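Kitchen corner — the steaming month

Quick one this time, the newsletter is already late and I still have the stall rota to sort. Thanks to everybody who came to the September cook-in at Brosanstead. Fuller hall than spring. The urn gave up at half past two, tea from saucepans after that, sorry.

Main business. You asked for the steaming notes and I promised them, so they are below, typed up from the back of two envelopes. If something looks wrong it probably is, tell me at the next one.

First, the potatoes. Everyone boils them and everyone complains they go to mush. Steam them. Cut to the size of a walnut, skins on if they're new, and get the water properly going before the basket goes anywhere near it. Mine take 20 minutes, the bigger floury ones nearer 30. Knife goes in and slides out, done. Don't keep lifting the lid to look. I know. I do it too.

Salt after, not before. Butter after. A bit of chopped mint if the garden still has any, ours has gone to sticks.

Greens go in last and they go in on top. Cabbage in thick ribbons, five minutes. Beans about the same. Anything leafier than that, put it in, turn round, take it out.
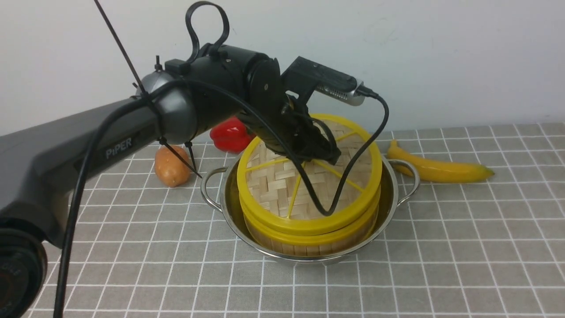 Baskets, then. Had more questions on these than on the food. Bamboo or metal, which size, do they smell, can they go in the dishwasher (no!!). My own view is bamboo every time, for the simple reason that the lid soaks up the drips and your buns don't get rained on. Metal is fine for potatoes and I wouldn't throw one out. Measure your pan before you buy, the basket wants to sit snug on the rim and not rock about. They come plain or trimmed — the round one in the photo has a bright yellow plastic rim round the top edge, quite cheerful on a table, and you can see the basket weave across the top of it. Plastic trim does mean keeping it well away from the flame, so turn the gas down and keep the pan wider than the burner. Plain ones want the same care really, they scorch.

New basket, before first use: rinse, then steam it empty for ten minutes with the lid on. Takes off the woody smell. Some people put a slice of lemon in the water, I can't say I notice any difference.

Washing up. Hot water and a soft brush, no soap or hardly any. Bamboo holds on to soap and then everything tastes of lavender. Stand it on its side to dry, somewhere with air, overnight at least. Do not put it away damp in a cupboard with the door shut. I lost a good one that way last winter, black spots all the way through, straight in the bin.

Lining it. Cabbage leaf, lettuce leaf, or baking paper with holes poked in. Leaf is nicer. Paper is quicker. Leave a gap round the edge for the steam to get up, a finger's width will do. If you line it right to the sides nothing cooks and you'll blame the potatoes.

Buying. Vasilakis on the corner has baskets back in, small and medium, next to the colanders. No large until they reorder. Vivero has them too but dearer, and the lids I looked at were a loose fit so try before you pay. Stetik do the metal insert that opens like a flower, good if you've only the one pan and no storage.

Recipie swap. We had 40 cards back which is the most ever, and I can read most of them. Whoever wrote the ginger and spring onion one, please get in touch, it stops halfway through and I need to know what happens to the fish. Also the leek dumplings card says 100 g flour in one place and 168 g in the other. I tried it with the 168 and got something you could sole a shoe with. Going with 100 unless I hear otherwise.

Next cook-in is pastry, same hall, same time, doors at two. Bring an apron, a rolling pin if you have one, and a tub to take things home in. We were badly short of tubs. Also tea towels — four went missing in September, two with blue stripes, check your bags please. Not cross, just want them back.

If you're bringing anything with nuts in it put a label on. A proper one, on the lid and on the tub, becuase lids wander.

Cards for the next swap in the biscuit tin by the door, or under my nose, either's fine.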